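Trellmont puts patrol robots on its service road and moves gate staff to days

September

Trellmont, the site management firm, has begun using wheeled inspection robots on the perimeter road at its Bramdale business park. The robots check the road surface, lane markings and verges, work that used to be done on foot by the grounds team.

Under the old arrangement two people walked the full route with a clipboard and a measuring wheel, starting at 5 a.m. so as to be clear of deliveries. The robots now cover the same route and send their footage to the grounds office, where a member of the team goes through it and decides what needs mending.

The road stays open to staff on foot while a survey is under way, and runners use it too. 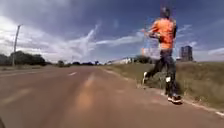 Will anyone lose their job?
All 187 people employed by Trellmont at Bramdale keep their posts and their present pay. Those who did the early walk have moved to a day shift, and the two gate staff who covered for them at night have done the same.

The robots were supplied by Dellusden and run on software from Woldemariam, which also trained the grounds team. Each person had 3 days of training: one in the classroom and two out on the route. Anyone in the team can stop a survey from the office or by pressing the button on the machine.

A survey produces up to 2000 still pictures. Stretches with worn paint or a broken edge are marked for a person to look at, and the rest are stored. The robots do no repairs. Patching, line painting and grass cutting are still done by hand, and the hours saved on walking have gone to that work.
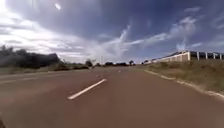 Tahsin Pathirana
Grounds Operations, Trellmont

The main change for the team has been the hours. I did the early walk myself for several winters and I don't miss it. We used to write up our notes after the walk, often from memory if it had rained on the paper, and two people would mark the same crack differently. Now we look at the same picture and agree on it before anyone goes out with a van.

Some things have been harder. Reading footage is desk work, and a few of the team did not take this job to sit at a desk. We have settled on a rota so that each person spends no more than one morning a week on it.

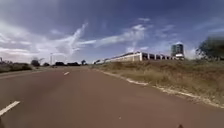

We also asked for the final say on repairs to stay with the grounds team, and that has been written into the working agreement. If the software marks a stretch and the person looking at it disagrees, their decision stands and the reason is noted.

The first full set of surveys gave us 498 marked items. Many were old faults we already had on our list. The edge of the road needs more work than we had planned for, and the budget for next year has been changed to allow for it.

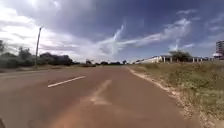
What happens to the footage of people using the road?
Faces are blurred before the pictures reach the office, and any picture with a person in it is deleted once the survey has been checked. Footage is not used to monitor staff.

Trellmont will review the new shifts with staff in the spring. Questions about the surveys can be left at the Bramdale site office.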